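How to Patch Test a New Face Mask

A patch test takes very little work and can save you a week of sore, red skin. Do one before using any mask for the first time, even if the label says it is made for sensitive skin.

What you need: the mask, mild soap, a clean cotton swab and a small adhesive bandage.

1. Read the ingredient list. If you are allergic to honey, pollen, nuts or anything else on it, stop there.
2. Wash the inside of your forearm with the soap and pat it dry.
3. Use the swab to spread a pea-sized amount over a small patch near the elbow.
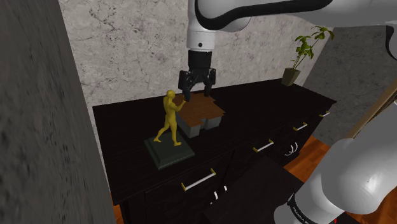 Robot arm and two-finger gripper above a long black cabinet

4. Leave it on for 15 minutes, or for the time on the label if that is shorter. Rinse with cool water.
5. Cover the patch with the bandage and check it after a day. Check again the next day.
6. If the arm is clear, repeat the test with a smaller dab just behind the jaw.

Itching, swelling, blisters or a rash mean you should not use the mask. Wash it off right away if it burns. Get emergency help if you have trouble breathing or your lips or face swell.

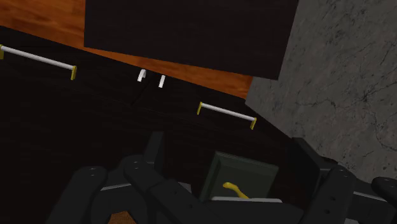

Okoth, 28 Feb 2023

Once both spots have stayed clear, apply a thin layer to your face and keep away from the eyes and lips. Wait 7 days before the second use. Skip retinol and scrubs on mask days.

Text by Elaheh Naseri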